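Notes on hand-guided demos, part 3

I have been collecting demonstrations for the cloth task since November, and most of what I have learned concerns the operator more than the policy. The task is small: take folded cloths out of a basket, put them down, put them back. The policy only ever sees what my hands did, including the parts I would prefer it forgot.

The first batch was done by remote control, with a leader arm on the bench and the follower across the room. It worked, but slowly. Cloth gives very little back through a leader arm, and I kept closing on air or pinching two layers at once. For the second batch I switched to hand-held grippers, with a marker plate on each one for tracking.

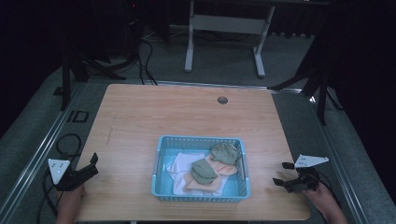

Posted by Gwilym Gwilliam in Ruddock build log | 3 comments

A light blue basket with perforated sides turned out to be a decent choice. It is shallow, so the fingers can come in at a low angle. The two green cloths on top are the easy part of an episode. The peach one under them is where I slow down, and the white one lies so loosely across the bottom that there is no obvious edge to grab.

Rules I now follow when recording:

Start every episode with both grippers low and open.
Pause for a beat before each grasp.
If a grasp misses, back out and try again in the same episode. Keep the recovery.
Keep the marker plates from turning away when reaching across the body.
Stop after 30 episodes and rest the wrists.

Trefor Eynon replayed the first set at Trurthorpe and found that 24 episodes had tracking gaps, nearly all during reaches to the back corner. I threw them out and re-recorded with slower reaches. The replay tool is Turix, which still drops the last second of a file if you close it too early.

The target is 1000 clean episodes before I train again. Next job is writing the Lallis export script so the left and right streams share one clock.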